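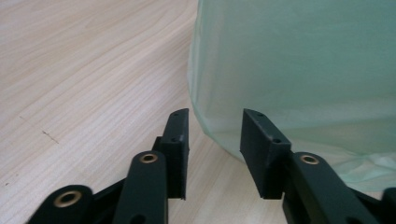

Thoroddsen Niso bin liners, pale green
Roll of 40
Product code 2715

A thin green bag for the small bin that lives on a table, a desk or the end of a worktop and fills up with teabags. The Niso is see-through enough to tell you when it needs emptying, and just cloudy enough that you can pretend otherwise until after supper.

It is a light liner and we sell it as one. It will crease. It will bunch up at the bottom hem however carefully you smooth it down, and customers who write to us about this are sent a polite reply and no refund. Peelings, tissues, wrappers and pencil shavings are all fine. Broken crockery is asking a lot of it.

Fits bins up to 7 litres. Anything bigger wants the Palletti, sold separately and in a less cheerful green.

Fitting: shake the bag open, pull it well over the rim and press out the air before you let go -- otherwise it sits there like a small tent.

On pale wood, lift the bin when you move it. Liners don't scratch tables, but grit under a bin does, and a dark mark on blond wood is there for good.

Trade boxes hold 200 rolls and are sent from our Rurnuvero warehouse. Please measure your cupboard first. We take back unopened boxes, but you pay the carriage, and they are heavier than they look.

Bin not included. People do ask.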